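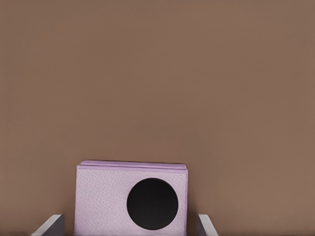
Wrist view from the simulator, purple box between the fingers.

Home Blog Projects About Contact

28 January 2023

So I spent most of this month fighting with a grasp planner, and I think I've finally won (mostly!). If you've been reading along you'll know I've been moving my little sim setup over to Indine, the planning stack I wrote about when I first got it to compile. It compiles fine. It was the part after compiling that ate my evenings.

The box is my standard test object. It's a plain box with one big black circle on the front, way over to the right, and I picked it for exactly that circle. Any perception code that's lazy about finding the middle of an object gets dragged toward the dark blob, and mine was very lazy. The old version took the depth points, weighted them by how confident the segmentation was, and averaged the lot. The segmentation kept deciding the circle was a hole, so those points got thrown out, and the center slid off to the left. Then the planner would politely line up the gripper on a center that wasn't the center.

I didn't spot it for ages, and that's on me. The logs said the pose error was small, and it was small! A couple of fingers with that much room don't care a lot. But I ran a batch of 291 grasps with the approach randomized, and 41 of them closed with one finger touching way before the other, always the same finger. When the failures all lean one way you've got a bias and no amount of reseeding is going to save you. I reseeded it anyway. Twice.

Styliani Michailidis left a comment on my last post saying I should stop averaging points and just fit the edges, and she was right. I now pull out the two side edges of the front face, fit a line to each, and take the halfway point. The circle doesn't come into it at all. It's less code than before, which always makes me a little suspicious, but the same batch now gives me 19 bad closes and they're spread over both sides.

The remaining ones look like a control problem to me. Both fingers get the same velocity command but I was sending them one after the other in the loop, so there's a tiny lag between them. I've got a branch that packs both into one message and I want to run it properly before I say anything nice about it.

One more thing, for anybody using the Morcombe viewer: if you hide the floor and swap in a plain backdrop, it resets the near clipping distance on reload. I lost an entire evening to half-missing fingers before I found that. Set it in the config file and leave the slider alone.

Next up is trying the edge fit on a box that's been turned a good bit, where the side face starts showing and "two edges" becomes three. I have a bad feeling about it. If I get it working by March I'll clean up the repo and post the link, and if you've done this before and have a trick, please leave it in the comments!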